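Big zipper bags: how do you keep them open while you fill them?

Posted Monday in Home > Storage & Organizing | Tags: zipper bags, packing, small spaces

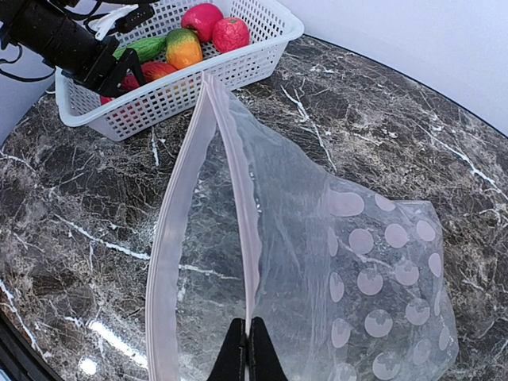
2 min read

I bought a pack of large clear zipper bags with pink polka dots on one side to sort out the basket on our table. The zipper strips are pink too, so at least I can find the opening. My problem is filling them. The plastic is thin and the mouth falls shut as soon as I let go. On our marble top the whole bag also slides away from me. I have hats, gloves and a lot of small craft stuff to get through before the end of October. Is there a trick, or should I return them and get boxes?

Flarus

Fold the top down over itself like a cuff, a couple of inches, zipper and all. That makes the mouth stiffer and it stays open much better. Unfold it when you're done. Put a dish towel under the bag and it won't slide.

For gloves and hats, lay the bag flat, roll the things up and push them to the bottom corners first. Leave a gap of an inch or so under the zipper. Then close it most of the way, press the air out from the bottom up - slowly, or the side seams can split - and close the last bit. I did 22 bags like this when we moved and only lost one.

Grendico

just stand it inside a big mixing bowl or a pot and fold the edge over the rim. works for me

Duladley

I'd keep the bags for the soft things and use boxes for the craft stuff. Anything with a point on it goes through thin plastic sooner or later. Also check that the zipper is clean before you close it. One thread from a glove is enough to keep it from sealing, and you won't notice until you pick the bag up.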